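Surero opens second bakery in Jitdale with 70 new jobs

4 min read

Surero, the family-owned bakery business, will open its second production site in Jitdale this April. The new bakery will employ 70 people when it is fully staffed and will supply steamed and baked buns, rolls and sweet breads to cafés, farm shops and school kitchens across the district.

The building, on the Plemunholm road, was a carpet warehouse until it closed two years ago. Surero has taken a long lease on the whole of the ground floor and the loading yard behind it. Work on the drains and the electrical supply was finished during the winter, and the ovens and steam cabinets are now in place. Staff training has begun in the smaller of the two preparation rooms.

Giorgia Morelli, managing director of Surero, said: "We ran out of room in Plemunholm a long time ago. We have been turning down orders from cafés we would have liked to supply, and our night shift has been working around pallets in the corridor. Jitdale gives us a proper cold store and a yard a lorry can turn round in. It also means that people who already travel from this side of the district to work for us will have a much shorter journey."

The company's original bakery in Plemunholm will stay open. It will keep all of its bread production, including the tin loaves and the seeded rye, and the shop at the front will trade as it does now. Production of buns and sweet goods will move to Jitdale in stages. Customers with standing orders do not need to do anything, and their delivery days will stay the same. Invoices will continue to come from the Plemunholm office.

Once both production lines are running, the Jitdale site will be able to turn out 3000 buns a shift. At present the company makes 2000 a shift at Plemunholm, where the bun line shares its ovens with the bread.

Recruitment

The first group of staff started last month. Vacancies remain for bakers, packing staff, drivers and a hygiene supervisor. Previous bakery experience is needed for the baker and supervisor posts only. Full training will be given for packing, and drivers will need a clean licence for vans up to 3.5 tonnes.

Shifts at Jitdale will start at 5am and 1pm. There will be no regular night shift at the new site, although bakers may be asked to work a small number of nights before bank holidays. All posts are permanent, with part-time hours available in packing. Application forms can be collected from the shop counter in Plemunholm or requested from the recruitment office by email or post.

Surero will also take on 8 apprentices in the first year. They will spend four days a week in the bakery and one day at college, and will work towards a recognised baking qualification. Apprentices will spend time at both sites so that they learn bread as well as buns.

New products

The Jitdale bakery will make the whole of the Satti range, the company's line of filled and shaped buns. Satti buns were first sold from the Plemunholm shop as a weekend item and are now stocked by cafés throughout the district. The range currently includes plain milk buns, red bean buns, a cinnamon twist and a savoury bun with leek and cheese.

Two additions are planned for the first months at the new site. One is a pear and ginger bun, which has been on trial at the Plemunholm shop. The other is a larger version of the plain milk bun, made for cafés that want to split and fill it themselves. Seasonal shapes will return in the autumn, when the line is less busy with orders for outdoor events.

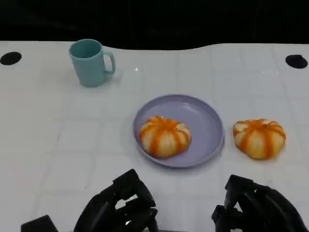

Viola Barbieri, head of product development, said: "The dough for Satti is soft and it does not like being hurried. In Plemunholm we have had to fit it in between batches of bread, and the room is either too warm or too draughty for it. The proving room in Jitdale has been built for this dough and nothing else. I am hoping we can bring back one or two recipes that we dropped because we could not get them to rise evenly."

All Satti buns will continue to be sold in packs of four and in catering trays. The ingredients lists for existing products are unchanged. Wheat, milk, egg and soya will all be handled at Jitdale. Sesame will be kept at the Plemunholm site, and allergen information on packs will be updated to show this as stock changes over.

Deliveries and neighbours

Lorries will enter and leave by the Plemunholm road gate only. The rear lane, which is shared with the houses behind the site, will be closed to delivery vehicles at all times. Flour will be delivered between 9am and 3pm on weekdays. The extraction fans have been moved from the back wall to the roof following comments from residents at last summer's planning meeting, and an acoustic fence has been put up along the yard.

Surplus bread and buns from both sites will be offered to local food projects. Groups that would like to be added to the collection list should write to the Plemunholm office, giving the days on which they are able to collect.

Open day

Residents are invited to look round the Jitdale bakery on the Sunday before production begins. Doors will be open from 10am until 2pm. There will be short tours of the proving room and packing hall, tastings from the Satti range and a chance to talk to the recruitment team. The tour route is step-free. Visitors will be given hair coverings at the entrance and are asked to wear flat, closed shoes – sandals cannot be allowed in the production area. Children are welcome with an adult.

Parking on site is limited to spaces for blue badge holders. Other visitors are asked to use the public car park by the library, a short walk away.

Notes to editors

Surero makes bread, buns and sweet goods for shops, cafés and caterers. It is based in Plemunholm and remains owned by the family that founded it. Satti is a Surero product range.

Giorgia Morelli and Viola Barbieri are available for interview. Requests to film or take photographs inside either bakery should be made to the Surero press office at least two working days in advance.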